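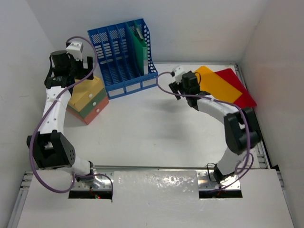 Bimanual filing task: how much should the start state vary between demonstrations?

Posted 05/06/2021 by Silvana Leite in Data Collection

We are recording teleoperated demonstrations on a two-arm tabletop cell. The task is to take a plastic folder or sheet and put it in a free slot of a blue magazine file organizer, which has five slots. A stack of three small drawer boxes stands to the left of it and the flat sheets lie at the right rear of the table.

We have 402 episodes so far. The policy takes joint positions from both arms plus the fixed camera, and predicts short chunks of actions. With the organizer in its usual place it completes the insertion most of the time. If I move the organizer a few centimeters, the right arm still goes to the old location and pushes the sheet into a divider.

The organizer was on the same tape marks for all but 46 of the episodes. The sheets were moved more freely, and picking generalizes fairly well.

Two things I would like to know before we record more:

Should I discard the fixed-position episodes, or keep them and add varied ones?

The sheets are translucent, and when yellow overlaps red the policy often closes the gripper on both. Is that a camera problem or a data problem?

Logging is done in Pledeck, if that matters.

Mendonça

Keep them. The approach and grasp segments are still useful. What you have to fix is the sampling ratio. If you train uniformly over all episodes, the varied ones are a small minority and the model can reduce its loss by memorizing the slot position from the joint state alone.

What worked on our cell:

Draw each batch half from fixed and half from varied episodes.
Generate the organizer pose from a script before each episode and write it to the metadata. Operators who pick positions by hand keep returning to the same 3 or 4.
Vary yaw as well as position. A slot rotated by ten degrees needs a different wrist approach, and translation alone will not teach that.
Change which slot is already occupied. If the green folder is always in the rightmost one, the model has no reason to look for a free slot.
Hold out some poses completely and test only on those.

Also try dropping the joint state input for part of the training batches. In our case this did more than the extra data – the policy started to depend on the image.

On the overlap: probably both. One fixed view gives little information about which edge is on top. Add a wrist view if you can, and record the separation as its own segment, with the left arm holding the lower sheet down. If operators sometimes grab both and shake one loose, remove those episodes or label them as recoveries.

Nira

just get more data. we had the same thing and it went away after we doubled the set

Clornasgate

Agree with Mendonça on the ratio. One addition about the drawer boxes. If they never move, they act as a landmark, and the model may locate the organizer relative to them. Move the stack independently, and take it off the table in some episodes.

Check your start pose too. If every episode begins with both arms in exactly the same joint configuration, small errors after the first chunk put the policy in states it has never seen. We add a random offset of up to 6 degrees per joint at reset, then let the operator take over.

I would not try to fix the sheets by changing the lighting first. It is worth doing, but then the old episodes no longer match the new ones, and you will have two problems to separate. Record a small batch under the current light with non-overlapping sheets only. If single picks are reliable there, the overlap data is what you are missing.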